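Margaritis Parts Handling Upgrade
Progress report to Tritelent
Prepared by Ourania Ververidis, Drellstead
29 Jul 2019

Reporting scope

The report covers Stage 2 of the parts handling upgrade at the Drellstead electronics bench: condition of the plastic storage bins, revised bin marking, and the changeover to lined metal trays for small circuit boards and loose wire. Purchasing of shelving falls under Stage 3 and is dealt with only where it affects the program.

1. Bin condition

All bins in bench service were emptied, wiped out and inspected under the overhead lights. Inspection was limited to the inner walls, the floor, the rim and the inside corners. Surface wear was recorded against a simple scale from nil to heavy, and cracking was recorded separately. Manolis Pappas carried out the inspection, and Yamila Acuña repeated it on a sample without reference to the first set of results. The two sets agreed except for minor differences on rim wear.

The yellow bins show the most wear. Fine scratching and grey scuffing are typical of the inner walls, consistent with metal parts being dragged up the side when picked by hand. The marks catch the light but have no bearing on use. Bins with cracking at a corner were withdrawn.

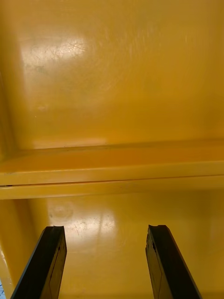
Figure 1. Inner wall of a yellow bin, with fine scratches and scuff marks.

In total 19 bins were withdrawn, against an allowance of 5 in the Stage 2 budget. The overrun has been met from the contingency line and no further funds are sought. Replacements are the same pattern from Tromero, so existing rack spacing is retained.

2. Colour allocation

Colour was previously assigned according to whichever bins were free at the time. Under the revised allocation, orange is reserved for harnesses and cabling awaiting sorting, and yellow for general parts. A harness bin must be emptied completely before it is refilled, and residual offcuts go to the metals recycling drum at the end of the shift.
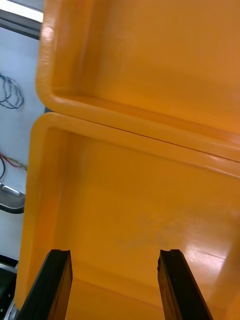
Staff adopted the allocation without difficulty. The remaining issue is overflow: when the harness bins are full, cabling tends to be left on the bench beside them. Gunther Pfeiffer has proposed a second rack position at the end of the bench, which would take up floor space currently kept clear for the trolley. A decision is deferred to Stage 3.

3. Bin marking

Marking was the weakest item in the January baseline. Contents and dates were written directly on the plastic by different people in different positions, and a bin in a stack could not always be identified without lifting the one on top.
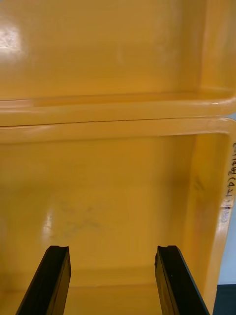 The revised marking standard calls for a printed label on a fixed face of each bin, with the part group first and the date second. Older markings are being transcribed before removal so that the history of each bin is kept. Legibility is the main obstacle. One yellow bin has dark handwriting along the right-hand side of the rim in which "(4.21)" can still be read, but the characters lower down have faded or smudged, and the entry has been logged as partial. Partial entries are referred to Athina Spanos for checking against the stock book. Label adhesion on scuffed plastic is under trial.

4. Trays for boards and loose wire

Small boards were formerly kept in the general bins, where they were hard to find and exposed to scratching. They are now set out in stainless-steel trays lined with white paper, together with any loose wire belonging to the same job. The liner is replaced at each change of job.
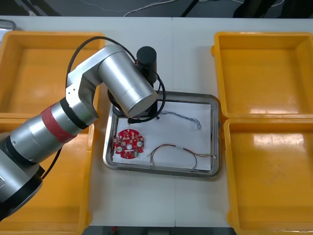 Trays may not be stacked while loaded. Shelf capacity therefore limits the number of jobs that can be open at once, presently 3, and this should be considered when the shelving order is placed.

5. Outstanding items

Completion of label transcription: in progress, A. Spanos.
Adhesion trial on worn bins: in progress, M. Pappas.
Second rack position for harness bins: deferred to Stage 3.
Shelving quotation: requested, not yet received.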